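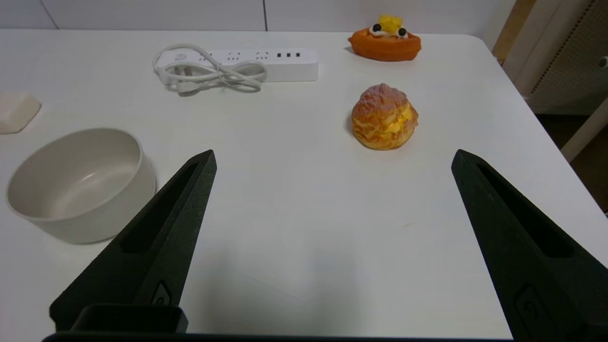 Wrist cam view, fingers open, cream puff up next.

Drirner two-finger gripper kit, 3 weeks in

Quick one, I'm between jobs at the shared shop and want this posted before I forget everything. Bought the kit in May for a small arm I'm building. Paid $373 with the fingers, the body and the camera mount. Arm is my own problem, not reviewed here.

Build: one evening, most of it spent on the screws. Manual is thin. Step for the finger linkage is drawn mirrored, so I put both on backwards and had to pull them. Indira Naidu at the next bench had the same trouble with hers, so not just me. Threadlock not included, get some.

Fingers: matte black, slot down the length of each, pointy at the tips. Good reach. Open wide enough for a pastry with room to spare. Stiff though. No give at all, so your force setting does all the work. Factory default is way too strong for food. I crushed a roll on the first try, then turned it down to 40 in the config and things got better.

Task I'm after is pastry into bowl. Cream puff is the hard one, round and crackly crust. The fruit tart is easier to line up but you do not want to touch the top. Still tuning both.

Camera mount: fine. Sees both tips, which is what I wanted. You lose part of the table behind the fingers, the bowl gets partly covered on my setup. Moving the bowl is quicker than moving the camera. White table plus pale bowl also isn't great for my detector, will try a darker mat.

Cable: too short, plan on a power strip up on the table like I have. Seller claims 1,000 cycles before you need to regrease. Can't say yet.

Had a Rerard gripper before. Softer pads, weaker motor, and teh plastic gears stripped. This one feels tougher.

4 out of 5. Would buy agian, fix the manual please.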